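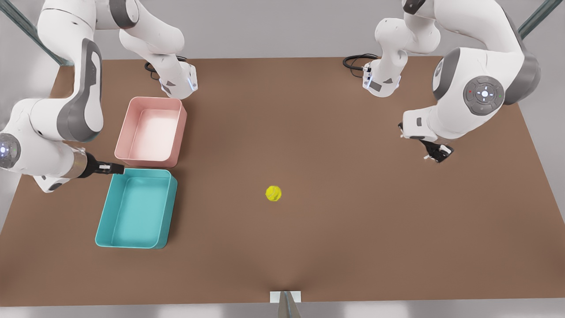
*Image credit: Leonor Teixeira / Vellemell*

January 23, 2026

# Soccer gear at home: mud, smell, dead shin guards

Quick one, written between the early kickoff and the drive to Ivmont. Winter half of the season, everything comes home brown. What works in our house, in no real order.

## Cleats

Bang them together outside. Outside! Then leave them alone until the mud dries, it comes off in plates. Wet mud just smears into the stitching and you're there all night.

Old toothbrush for the seams, butter knife (a retired one) for between the studs. Lukewarm water, drop of dish soap, rag. Don't put them in the washing machine. I know people do. I did, and the sole peeled on the left one by the next match.

Insoles out every time. Laces off and in with the socks, knotted together so they don't vanish into the drum.

Stuff with newspaper, change it after an hour or so, then once more before bed. Not on the radiator. Not in front of the oven either, the glue goes soft. Under a chair in the hallway is fine.

Screw-in studs: dab of petroleum jelly on the thread before you tighten. If one is already stuck, soak the sole in warm water, then the key, slow. Stripped ones -- pliers, and a new stud.

## Grass stains

Cold water first. Rinse from the back of the fabric so the dirt goes out the way it came in. Then white vinegar and water, equal parts, dabbed on and left while you deal with the rest of the bag. Liquid detergent rubbed in with your thumb. Wash cool.

Check before the dryer. If you can still see green, go again. Once it's been thru the dryer that's a training shirt forever.

White shorts: oxygen bleach soak overnight in a bucket. No chlorine bleach on polyester, ours turned a sort of tea yellow.

## Jerseys with printed numbers

- Inside out, always
- Cool wash, gentle spin
- No fabric softener, ever. Holds the smell in
- Hang by the hem, not the shoulders
- Lifting corner on a number: sheet of baking paper over it, iron on low, press, let it cool before you touch it. Test somewhere boring first

We do the laundry for the whole under-12s when it's our turn and I split it into 2 loads, shirts and everything else. One giant load comes out gray.

## Goalie gloves

Seperate from all of it. Lukewarm sink, wear them, wash your hands basically. Squeeze, don't wring. Dry in the shade, palms not touching each other or the latex sticks and tears. Damp palms before a match if they feel slick.

## Shin guards

Smell is in the padding, not the shell. Baking soda rubbed in, left overnight, shaken off over the tub. Then a wipe with diluted vinegar. Strap has lost its grip? Pick the lint out of the velcro with a pin before you buy new ones.

## The bag

Empty it the same day. Sounds obvious, see how long that lasts in January.

Plastic grocery bag for wet stuff, mesh bag for balls, old pillowcase for the clean shirt. Dryer sheets do nothing much. A sock filled with baking soda, tied off, does more. Swap it every 6 weeks.

Broken zipper pull -- key ring. Stiff zipper -- pencil lead or a bit of candle wax, run it up and down.

## Balls

Wipe down, don't soak. Drop of silicone oil or glycerin on the needle before it goes in, dry needles wreck valves. Slow leak: dunk the valve in a bowl and look for bubbles. Let some air out if it's sitting in the garage until spring.

## What I spent

Bucket, brushes, baking soda, vinegar, drying rack from the Neves closing-down sale: $50 all in. New cleats in the size we need now were $132 at Traltereo, so the brushes have paid off already.

Next time, the car. There is turf rubber in the cup holders again and the vacuum won't reach. If you've got a trick for that, send it over.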